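Part 2: Clearing the coffee table

I do this at 2 in the afternoon, when the light's good, and it takes me 14 minutes if I don't stop to read the packets!

1. Bring the bin right up beside the table. Cups and wrappers go in first.

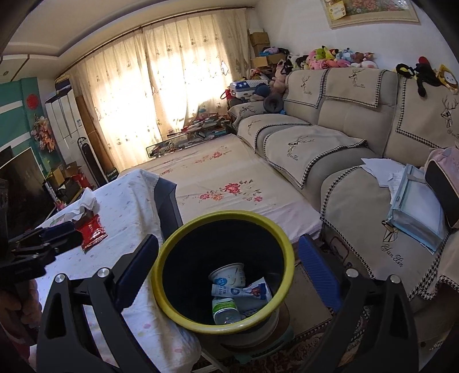
2. Leave the tablecloth on while you work – you can shake it outside later (I do mine over the back step).

Note: give every box a little shake before you bin it. I once threw out half a carton of biscuits.

3. Sort what's left into keep and chuck, cartons and foil packets included.

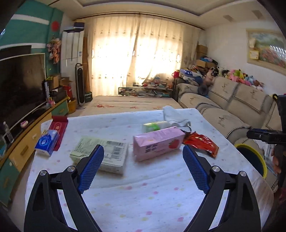

Part 3: Putting things back

4. Tissues go within reach of the sofa. Envelopes go in the drawer.

Caution: check envelopes for money first!

45 shares | 2 comments

Shakuntala Rana: Did mine before lunch, lovely.

Nakpan: What about the sofa covers?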